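Open day at the Asten plant
2018-05-29

The Asten plant opens its doors to the public once a year, and I had missed it every time until now. They make molded housings for household electrical goods: plug covers, switch plates, extension cord bodies, that sort of thing. I have bought their switch plates for years without knowing they were made a short bus ride from my apartment.

Visitors check in at the side gate on Sarmiento Street, not at the main entrance, which the flyer does not mention. I walked the long way along the fence and still made the 10 o'clock tour. You get a badge, a pair of safety glasses and foam earplugs. Open-toed shoes are not allowed, and a couple in sandals had to wait in the lobby for loaner boots.

Our guide was Noel Umali, who runs the second shift on the molding floor. He spoke quietly for a man in a loud building, so I stayed near the front of the group. He started in the materials room, where the plastic arrives as pellets in tall bags. The pellets go through a dryer before they are used. If they hold any moisture, he said, the finished parts come out with silvery streaks, and the whole batch gets ground up and sold off cheap.

The molding floor is one long hall with the presses in two rows. Each press closes, holds, opens and drops a part, and then does it again. I had expected a strong smell of hot plastic, but the ventilation takes most of it. The heat is another matter. Even in May it was warm enough that several of us took our jackets off, and Noel said that in January the staff argue over who gets to work in there.

He let us handle a mold that was out for cleaning. It is a block of steel far heavier than it looks, with the shape of a switch plate cut into it backwards. The older ones carry the name Fendex, the company that had the building before Asten. Fendex made radio cabinets and later kitchen scales. There is a glass case of its products near the break room, and I would have liked more time there. The cream-colored scale on the bottom shelf is the same one my aunt had.

After molding comes trimming. A person at a bench checks each part under a lamp, cuts off the leftover bit where the plastic came in, and drops it in a bin. I tried it with a scrap plate and left a visible notch. The woman at the bench did three while I was looking at my mistake.

Color gets its own small room. A technician holds new parts against a set of approved chips in a light box, first under daylight and then under a lamp like the ones people have at home. White is the hardest, she told us. Customers will accept a blue that is slightly off, but they put a white part next to another white part and see the difference right away.

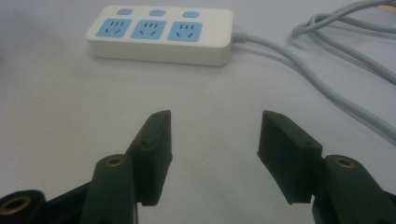
The test room was the part I liked best. There is a drop test, a heat cabinet and a rig that pushes a plug in and pulls it out all day long. The rig was made by a firm called Emis and it squeaks. Noel said they have oiled everything on it that can be oiled. Someone asked what usually fails first, and he said the metal contacts get loose well before the housing shows any wear - his advice was to stop using any outlet that a plug falls out of.

We finished in the cafeteria with coffee and rolls. A small shop table sold seconds at a low price, cash only. I bought two switch plates with a faint flow mark near the screw hole and have already put one up in the hall.

A few practical notes. The tour takes two hours and there is nowhere to sit until the end. Photos are allowed except in the tool shop. Parking fills up early, but the bus stops right at the corner. Children have to be old enough to wear the safety glasses properly, and the earplugs are too big for small ears - bring your own if you are taking kids.

10 shares | 2 comments

Contact | Copyright 2018 | Back to top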